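Sallow Scene Transcripts – Data Card

Summary

The Sallow collection contains 447 transcripts of improvised theater scenes, prepared for the study of how performers accept, extend or decline one another's suggestions. The scenes were performed in English by members of the Kaltow ensemble during public rehearsals. Each transcript is a plain text file with one spoken line per row.

Contents

Every row carries a scene number, a speaker code, the line as spoken, and a label for the type of response. Of the 447 scenes, 435 carry labels from two readers. The rest are included without labels and should be left out of any agreement study. Long silences are entered as separate rows with an empty speaker field. Audience suggestions appear at the top of a file when they could be heard.

Labels

There are 5 labels: accept, extend, redirect, block, and unclear. A line that accepts a suggestion and adds new information is marked extend. Redirect is reserved for lines that change the topic while leaving earlier facts of the scene in place. The reading guide was revised in March, and all earlier labels were checked against the new wording.

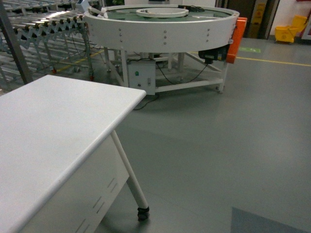
Bataineh objected during review that block is too harsh a word for a line such as "No, Mother, I sold the boat," which denies one thing and gives the partner a great deal to play with. The label was kept, but a second column named "offer" now records whether a denial also brings something new into the scene.

Preparation

Transcripts were typed by hand from sound recordings. Overlapping speech is placed on consecutive rows and joined by a plus sign. Laughter from the audience is noted only where it delays the next line – performers often wait for it, and the wait affects timing. Songs are marked by title if they were announced and are not written out. Names of performers have been replaced with codes that stay the same across all files.

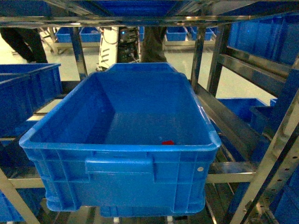
Known Limitations

The ensemble trains in one style, in which early agreement is strongly encouraged. Blocks are therefore rare, and some 2 percent of rows are marked unclear. Physical comedy is poorly served by a text format. Scenes that depend on mime may seem to stop without cause. Users comparing this collection with the Plorkari set should note that Plorkari counts a pause as a turn.

Permitted Use

The files may be used for teaching and noncommercial research. Staging a transcript as a scripted play requires written consent from the ensemble. Attempts to identify performers from their codes are not permitted. 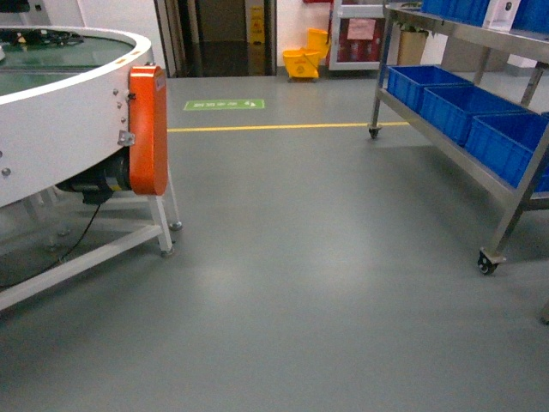
Corrections

Reports of errors should give the scene number, the row, and the proposed reading. Accepted corrections are listed in the change file and appear in the next release.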